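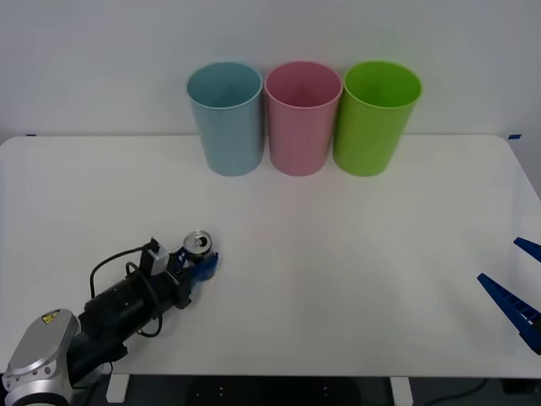 여름 내내 미루던 컵 정리를 드디어 했어요! 우리 집 찬장은 문을 열 때마다 뭐가 하나씩 굴러떨어지는 곳이었는데, 8월에 친정에서 그릇 한 상자를 또 받아 오고 나니 더는 못 버티겠더라고요. 유리컵은 유리컵대로, 머그는 머그대로 다 꺼내서 닦고 보니 남길 것과 보낼 것이 의외로 금방 갈렸어요. 제일 먼저 '남김' 쪽으로 간 건 플라스틱 컵들이에요. 하늘색, 분홍색, 초록색을 벽 쪽에 나란히 세워 두니까 하얀 상판 위에서 색이 어찌나 예쁘게 사는지, 찬장에 도로 넣기가 아까울 정도였어요. 위로 갈수록 살짝 넓어지는 모양이라 손에 쥐기도 편하고, 떨어뜨려도 가슴이 철렁하지 않아서 손이 자주 가요.

정리 기준은 거창하지 않았어요. 최근 14일 동안 한 번이라도 썼으면 남기고, 기억이 안 나면 일단 Clirnell 수납 상자로! (뚜껑 있는 걸로 샀는데 먼지 안 쌓여서 아주 만족해요.) 선물 받은 Lokus 머그는 한 번도 안 썼으면서 끝까지 고민하다가 결국 연필꽂이로 살려 뒀고요. 손잡이에 금이 간 것들은 사진도 안 찍고 그냥 보냈어요. 괜히 찍으면 정들까 봐요.

색깔 컵은 용도를 나눠 쓰고 있어요. 하늘색은 물, 분홍색은 우유, 초록색은 탄산이나 주스. 처음엔 아이들이 서로 초록색을 쓰겠다고 난리였는데, 음료에 따라 컵이 정해진다고 하니까 조금 조용해졌어요. 아주 조금이요. 설거지할 컵도 눈에 띄게 줄었어요. 예전에는 저녁마다 싱크대에 컵이 탑처럼 쌓였거든요.

탄산 얘기가 나온 김에, 저는 캔째 마시는 걸 별로 안 좋아해요. 검은색 펩시 캔이 컵들 앞에 나와 있으면 꼭 컵에 따라 마시게 돼요. 얼음 두어 개 넣고, 거품이 가라앉을 때까지 잠깐 기다렸다가 마시면 훨씬 맛있어요. 날씬한 캔은 냉장고 문 칸에 세워 두기도 좋아서 요즘은 큰 병 대신 이쪽을 사요.
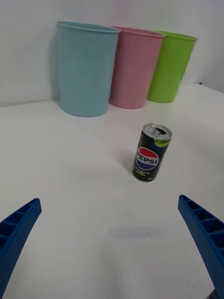

댓글에 Bastos 님은 플라스틱 컵에 주스를 오래 담아 두면 냄새가 배더라며, 마시고 나면 바로 헹구고 가끔 베이킹소다 푼 물에 담가 두라고 하셨어요. 600밀리리터쯤 되는 물에 한 숟갈이면 넉넉하대요. 저는 그냥 세제로만 닦았는데, 오늘 저녁에 초록색 컵부터 해 보려고요!

다음 정리는 냄비 칸이에요. 선반에 깔려고 Situdeo 매트를 주문해 놨는데 거의 24일째 안 오고 있어서 일단 냄비들은 식탁 밑에서 대기 중이에요. 도착하면 냄비 칸 사진도 이어서 올릴게요.

2025년 9월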